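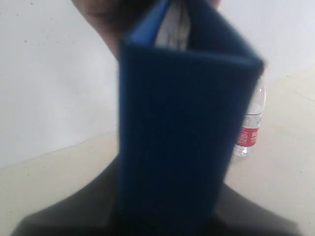 Dark blue case, folded over and held from the top.

Sandpit sand: change of grade from May

Search the Skaltdale site Search Go

From May the play sand we sell in bulk bags will come from the Jindton pit. The Tondby sand will stay on the price list until stocks run out. Both are washed and sieved to a top grain size of 2 mm. The difference is in the shape of the grain. Tondby sand is rounded and runs freely when dry. Jindton sand is slightly more angular, so it holds a shape better when damp and packs down harder if left alone.

Schools and nurseries topping up an existing pit can put one on top of the other. Dig the two together to the full depth of the pit. Left in layers, the lower sand drains at a different rate and the join tends to stay wet.

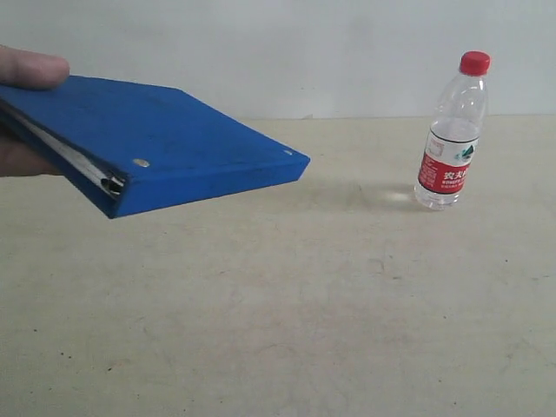

The bulk bag remains 600 kg. Weight on delivery will vary a little with moisture, as it always has, and the bag is filled by weight at the yard. Please check that the lorry can set down on firm, level ground. Bags cannot be lifted over a fence or a parked car.

For a new pit we still advise 40 cm of sand over a 50 mm layer of clean gravel, with a sheet of woven ground cover between the two. Lap the joins in the sheet well and turn the edges up behind the boards. Solid plastic sheet should not be used under any of our pits, with or without holes punched in it. The holes block with fine grains and the pit then holds water.

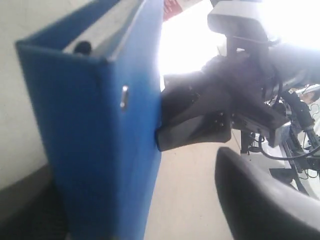
R. Poojary

Raking and digging. With the Jindton sand, rake daily while the pit is in use and turn it over with a fork once a week, Friday afternoon for preference, so that it has the weekend to dry out. Sites that have been turning Tondby sand once a month will need to change their routine. A garden fork is better than a spade for this, and less likely to cut the ground cover. Stop when the tines meet the gravel.

Colour. The new sand is a shade darker when wet. It has been washed in the same way as the old and should not mark clothing. If a yellow stain does appear, keep a cupful of the sand in a clean jar, note the delivery number and ring the yard before the pit is used again.

Covers. Mesh covers are unchanged. The solid lids need to be propped open at one end for an hour after rain, and the sand raked before children go in.

Orders already placed for Tondby sand will be met from stock where we have it. Customers who want the new grade instead should say so before the delivery is booked.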